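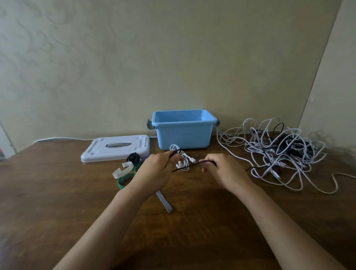 From: Rosimeire Guimarães
To: Home and Small Shop Robots list
Date: 15th July
Subject: Re: Kidura arm kit – anyone tried it on cables?

Paiva wrote:

> Has anybody on here had the Kidura kit longer than a weekend? I'm looking
> at it for our repair shop. We get cables back in bags, all knotted
> together, and I'd love to hand that job to a machine. The Sterkgate page
> says it does "soft and flexible items" but then every clip they show is
> a sponge or a folded towel. Also, is the training service worth paying
> for or can I skip it? And how loud is it?
>
> Paiva

Hi Paiva, and hi everyone,

I've had mine since April, so I can help a bit! Mine came through Urbridge, who sell it as a bundle with the Sterkgate training service, and I bought it for pretty much the same reason as you (I run the lending desk at a makerspace, and you would not believe what a box of phone chargers looks like when it comes home).

Short version: it will pick up a cable that's already coiled and strapped, and put it in a tub, all day long. It will not untangle a heap. I know that's the part you want.

The longer version. I gave it 70 tries at picking one strapped cable off a bare table and dropping it in a tub, and it missed 4, which made me very happy. Then I put the same kind of cable down next to a loose pile and things went downhill fast. It grabs a loop, lifts, and half the pile comes along for the ride. There's a setting called "gentle lift" that's meant to notice the extra weight and let go. Sometimes it does. Thin black cables on a dark table also give it trouble, so if your bench is dark brown like mine, try a light mat under everything. That helped more than any of the settings did.

Straps matter too. It likes the wide hook-and-loop kind. The bendy rubbery ones that spring open are hopeless, the fingers just push them off the end.

On the training service – you record yourself doing the job by hand, send it in, and they send back a new skill for the arm. They ask for 15 recordings per skill and I'd send more if you can stand it. My first batch came back pretty poor, and their support person told me I was working too fast and crossing my hands over each other. I redid them slowly, one cable at a time, pulling each one straight before coiling it, and the second version was a lot better. The turnaround was 18 days both times, which felt long. You do get one skill included with the Urbridge bundle, so I'd use that before deciding whether to pay for another.

Can you skip it? If all you need is pick and place, yes. The stock skills cover that.

Noise: fine. A small whine when it stretches all the way out, and a click from the fingers. I can talk on the phone next to it.

Two gripes while I'm at it. The power lead is too short for any normal bench, and the table clamp left a dent in my tabletop, so put a scrap of cardboard under it. The app also forgets where the tub is if you close it, and you have to show it again every time. I've written to Sterkgate about that one and got a nice reply but no fix yet.

If you want, send me a list of the cable types you get most and I'll run a few of them on mine before you spend any money. Does anyone else here have the newer fingers with the ridged pads? I'd like to know if they hold thin cables any better – mine are the smooth ones.

Rosimeire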